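27 August 2018 – gripper swap, basket task, cont.

Picking up from where Isamu left it. Parallel jaw back on the arm first thing, pads cleaned, zeroed twice as the first zero was off by 2 mm again. Need to ask Toshiko if the Womow mount is the one she shimmed in March or the spare – they look the same and niether is labelled.

Stereo pair is on, wide lens. Table edge bends badly at the corners but the middle is fine for what we need. Did not redo the calibration. Hideaki says the old file will do, I am not convinced, will check before anyone quotes a distance off it.

Toys are the small plush lot. Soft, odd shapes, loops on some of them. The loops are going to be the trouble, I think: a finger goes through one and the whole toy swings and the jaw still reports closed. Emiko wants them cut off. I'd leave them on, they are what we'd meet in a real box.
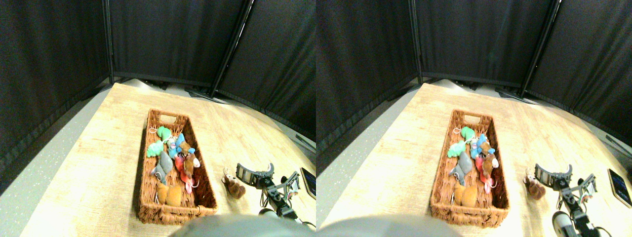
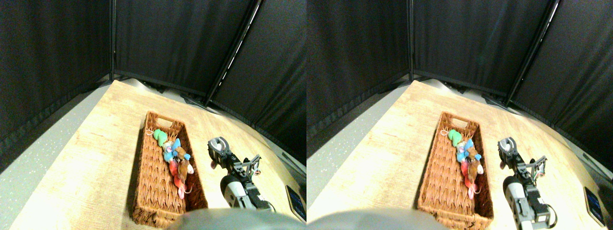
Both stereo, left/right views, same basket. First: six in the basket, moose on the table beside it. Second: four in the basket.

Settings so far:
closing force 66 per cent, dropped from 90 as the jaws were squashing the plush flat and the arm stalled on the lift
wrist speed as before
controller log starts at line 2,014, ignore everything above it, that is the Costitz test

Impressions, not results. Jaw is happier coming down across the body of a toy than along it. Ears and antlers are good to grab, bellies slip. Near end of the basket is awkward, wrist has to fold back on itself and the Osta planner dithers for roughly a second before it picks a side. Far end handle cut-out might catch a fingertip, so keep the approach high there.

Cable at the elbow wants a tie. Did it with tape for now – Chiyo please do it properly.

To do
– relabel the mounts
– same toys, same basket, with the Munasinghe fingers
– calibration check, before the fingers not after
– find out why the log clock drifts form the camera clock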